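Taking the old Dell apart, part one

Side panel off, October 2023
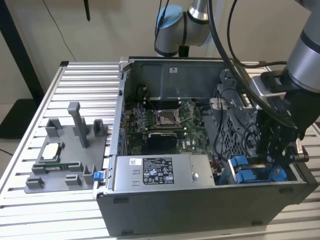

The old Dell on its side, CPU socket open and empty.

So I've finally started on the Dell! It was my main computer for years (I did all my Wumton bookkeeping on it), and since April it's mostly been a place to stack mail. My friend Csenge Vass wants a spare machine for her sewing room, and I figured I'd see what's worth saving before I go spend $100 on somebody else's used one.

I'd forgotten how nice these cases are to work in. All the blue bits are the ones you're meant to grab, the expansion slot latches along the back and the drive brackets down in the corner, and everything else you leave alone until you've found your screwdriver. The graphics card is still in its slot and the power supply is staying put for now. I do want to sort out those black cables by the drive cage, though, they loop all over the place.

Next up is picking a processor. I've got my eye on one for $43, but I need to check it against the board first – I've bought the wrong one before and I'm still a little sore about it. If you have thoughts on thermal paste, leave me a comment!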